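Play Kitchen Sets for the Munro Rooms
Progress report to the Durkex small grants desk
2022-08-27

You asked for a plain account of what the money has bought so far and whether we think it is working. The short version is that most of it is spent, the sets are in use, and I am less sure of the benefit than our application was.

Spending. The grant was $2,000. Of that, $674 is left. The bulk went to play food and tableware from Zostton, with a smaller order from Tradard for storage tubs. Shipping cost more than we budgeted because Zostton split the order and charged for each part. We have asked for one of those charges back and I would not count on getting it.

What was delivered. The application promised 30 sets. We have 22. The rest are on back order and the date has moved twice since June. If it moves again I would like your permission to cancel and put the money toward replacements, which we will need sooner than the catalog suggests.

Quality. Mixed. The plates and mugs are fine and I have no complaint about the colanders. The play food is another matter. The catalog called it "true to life," and a child who knows what a banana is will know what this one is supposed to be, but the sizes make no sense next to each other. The fruit slices get lost first. They slide under things and end up in the wrong tub, and the printed sorting cards do not help because the drawings on them don't match the pieces we were sent.

Use. The supplier's literature says sets like these build sorting, naming and sharing skills. Maybe they do. What staff report is that children like filling the colander with whatever is closest and tipping it out again. The clearing-up routine, where each piece goes back by type, gets done properly when an adult stays at the table and gets done badly when one doesn't. Our application described the routine as "self-directed." I would take that phrase out if we were writing it today.

We said we would compare rooms with sets and rooms without. That has not happened. The rooms without sets borrowed from the rooms that had them within the first weeks, and the record sheets were filled in so differently from room to room that I won't draw anything from them. A shorter sheet is drafted.

Before the next report we will settle the back order one way or the other, redo the sorting cards using our own pieces, and try the new sheet in two rooms only. We are not asking for more money at this stage. 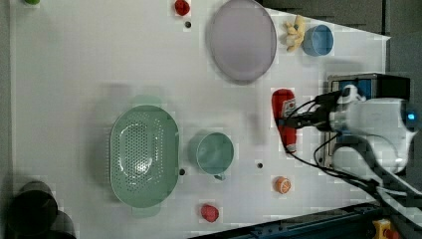

Play food and tableware on a white tabletop, with the green colander, teal mug and lavender-gray plate.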